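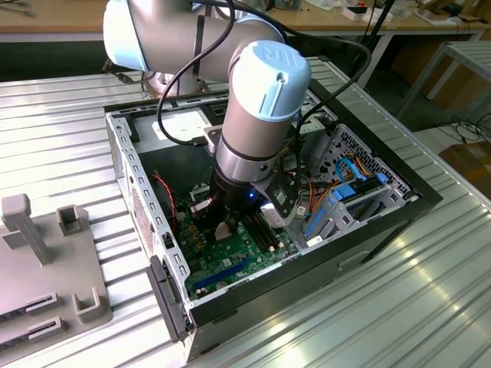 The arm over an open desktop tower, gripper pointed down into the case.

Gallery: What the Satedley Cell Did, and What We Were Told It Did

Posted 5 February 2024

The Satedley cell takes old office desktops apart. At least that was the pitch. A tower goes down on its side with the panel off, the arm reaches in, and the memory modules come out one at a time and go into a tray. Rivex put the cell together and wrote the software. Norkholm supplied the computers, all of them retired office machines. Our shop, Ó Flaithearta, was hired to look over the fault record after the arm pushed down on a motherboard hard enough to crack it and kept reporting a good pick while it did.

I have been looking over fault records for a long time, and I don't much trust a success rate that comes from the same program that's being graded. This page has one picture and a lot of notes to go with it. Rivex has a much bigger gallery on its own site, with better lighting. Go there if you want the case for the defense.

Notes on the picture

The memory slots are the set of black ones to the right of the gripper. Going by the board layout alone, you'd think this was an easy reach. It's a crowded place to put a tool. Blue SATA cables and orange and yellow wires run from the drive bay area toward the board, and a cable that was harmless on one machine can be sitting somewhere else on the next. Rivex's setup notes say to "dress loose wiring clear of the work area." They don't say how far clear, or who signs off on it.

The small camera is on a black bracket to the right of the tool flange, angled down toward the motherboard. It is the camera the software uses to find the slots. Mounted where it is, it moves whenever the wrist moves, and its position relative to the gripper has to be right or every pick is wrong by the same amount. I asked when that had last been measured. The answer was May, before the bracket was taken off and put back on for a cable swap. Nothing in the record shows a check afterward.

Two black cables loop over the arm, one down each side of the wrist. I bring them up on account of the first explanation we were given, which was that a cable had pulled the tool sideways. Maybe! It's a fair thing to suspect on any arm with its wiring on the outside. But a pulling cable ought to give you misses that change with the pose of the wrist, and these misses were all in one direction, whatever the pose. That sounds like a bracket to me.

The gray plastic tray at the left side of the table has upright posts and a pair of slotted ridges that look made for holding parts like memory modules. Give the tray its due. It's a sensible piece of work, and the placing side of the job gave no trouble we could find. All of the trouble was in the case.

What went wrong

The job was set for two modules per machine. On the run in question the first pick closed on the edge of the slot instead of the module. The gripper stalled against plastic, and the software read the stall as a part held between the fingers. So it lifted, went over to the tray, opened, and logged a module placed. Then it came back for the second one, off by the same amount, and this time pressed down next to the slot. The board flexed and cracked. The log says "pick complete."

I'd like that last part to get more attention than it has. A cracked board on a machine headed for scrap costs very little. A log that says a part was moved when the part is still sitting in its slot is a different sort of problem, particularly for the people downstream who were counting on those drives and modules being out of the machines before they left the building.

What the numbers say

The record we were handed covers 1895 picks. Rivex's summary calls it "nearly 3000," and the difference seems to be dry runs done with no computer on the table. I don't know why you would put those in. An arm closing on air can't crack anything.

Of the picks on actual machines, 14 were listed as failures. Every one was caught by a person standing at the table who happened to look. The software caught none. With that in mind I can't tell you what the failure rate was, and I don't believe anybody else can either. A count of the faults people noticed tells you how often people were looking.

The safety side

We were told more than once that the arm is a collaborative model and so the cell is safe to stand beside. I'd be careful with that. The arm may well stop when it bumps a forearm. That says nothing about a thumb on the edge of a steel chassis with a gripper coming down on top of it, and reaching in to move a wire is just what an operator is going to do when the setup notes say to keep wiring clear. The force limit in the Satedley settings had been raised so that tight modules would come loose. No new risk review went with the change — or if one did, it wasn't in the folder.

The stop button worked when we tested it. I have no complaint there.

What we asked for

Measure the camera position again any time the bracket is touched, and write it down. Weigh or photograph what's in the tray after each placement, and stop the cell if the tray disagrees with the log. Put the force limit back where it was, and let the tight modules be pulled by hand. Take the dry runs out of the summary.

Rivex has agreed to the first and the last. On the tray check they say it would slow the cycle too much, and they offered a software update that "improves grip confidence." We have asked what the update measures that the old version did not. Norkholm has stopped sending machines until there is an answer, which strikes me as reasonable.

One correction to an earlier version of this page: I wrote that the cracked board came from the second machine of the shift. It was the first. The log had a machine in it that was never loaded.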